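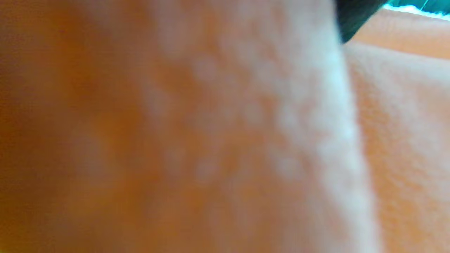
Zawadzka Court Residents' Association
Minutes of the general meeting, Oct 10, 2026
Ground floor meeting room, Building 2

Present: Gerrit Van der Linden (chair), Ritu Vashisht (minutes), Kamlesh Rana, Apolinar Varela, and owners as listed on the sign-in sheet.
Apologies: Naveen Vashisht.

1. Minutes of the previous meeting
Approved with one correction. Under item 4, "supply valve" should read "return valve." The chair signed the corrected copy.

2. Heating controls
K. Rana reported on the controller replacement in the Building 2 boiler room. The Mikier unit was installed and the outdoor sensor moved to the north wall, out of direct sun. The old sensor had been reading high on clear afternoons, which caused the system to cut back too early. The supply temperature limit is now set at 100 degrees F below the relief setting used by the previous contractor's chart - owners asked for this to be restated in plain terms, and K. Rana will post a one-page sheet by the mailboxes.

Two radiators on the top floor still do not heat evenly. A. Varela asked whether the risers had been balanced after the controller work. They had not. Balancing will be done once the system has been running continuously for a full week.
Action: K. Rana to schedule balancing and notify the top floor owners.

3. Laundry room
The second dryer remains out of service. Stilar quoted for a new drum bearing and belt, labor included. A. Varela considers the repair worthwhile given the age of the machine. One owner preferred replacement and asked that the running cost of both options be compared. The chair noted that the exhaust duct has to be cleaned in either case and that this can proceed without a decision on the dryer.
Agreed: duct cleaning to proceed. Dryer decision held over until the comparison is available.
Action: A. Varela to prepare the comparison.

4. Storage units
An inventory of the basement units was completed. 84 units are assigned and 4 are unclaimed. Owners of unclaimed units have until February to come forward, after which the units will be offered to the waiting list in order of request. Items left in the corridor block the route to the rear exit and must be moved into the units.
Action: R. Vashisht to send the notice by mail and email.

5. Entry system
Jarkby has ended support for the current door panel. The panel works, but replacement key fobs can no longer be ordered. Remaining stock is held by the chair. N. Vashisht had sent written comments in favor of a keypad with individual codes. Discussion was short and no vote was taken.
Action: G. Van der Linden to obtain quotes for both keypad and fob systems.

6. Other business
The bicycle rack by the side gate is loose at one end. A. Varela will tighten the anchor bolts.
A question on guest parking was deferred to the next meeting.

Minutes recorded by R. Vashisht. Corrections to be sent in writing before the next meeting.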